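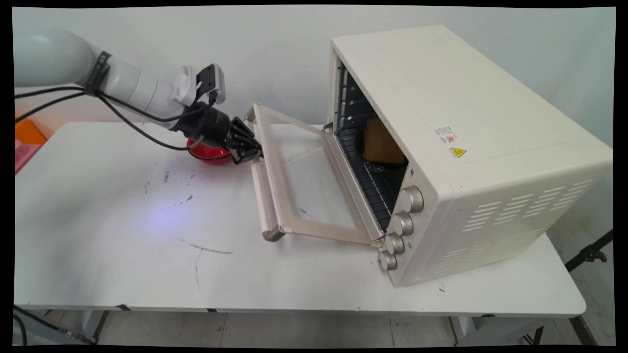

Subject: Re: [kitchen-share] Toaster oven door and crumbs

Danai, I have a cream one too, with the door that hinges along the bottom edge, so most of this should carry over to yours.

On Wednesday Danai Kourkoulas wrote:

> I picked up a used countertop toaster oven and the inside needs work.
> The rack slides in on grooves in the side walls and it sticks halfway.
> Also, is it OK to wipe the glass with the door all the way down? I
> don't want to bend the hinges.

Unplug it first and let it get cold. Open the door all the way and take the rack out. If it sticks, lift the front a little as you pull.

The sticking is probably baked-on grease in the grooves. I mix 4 spoons of baking soda with 2 of water, put it on with an old toothbrush and leave it for an hour. Wipe it off with a damp rag – you will need to go over it more than once, as it dries white in the corners. Keep the paste off the heating elements.

The rack can soak in the sink in hot water and dish soap. Between the bars I use the toothbrush again. Steel wool took the shine off mine.

Wiping the glass with the door down is fine. Put one hand under the door and don't lean on it. Jussara leaned on hers and it has never closed right.

Leave yourself some table in front of the oven – the door needs more room than you'd expect, and I have knocked a mug over with mine.

Does yours have a crumb tray? Some pull out from the front and some from the back.

Marcelino Holanda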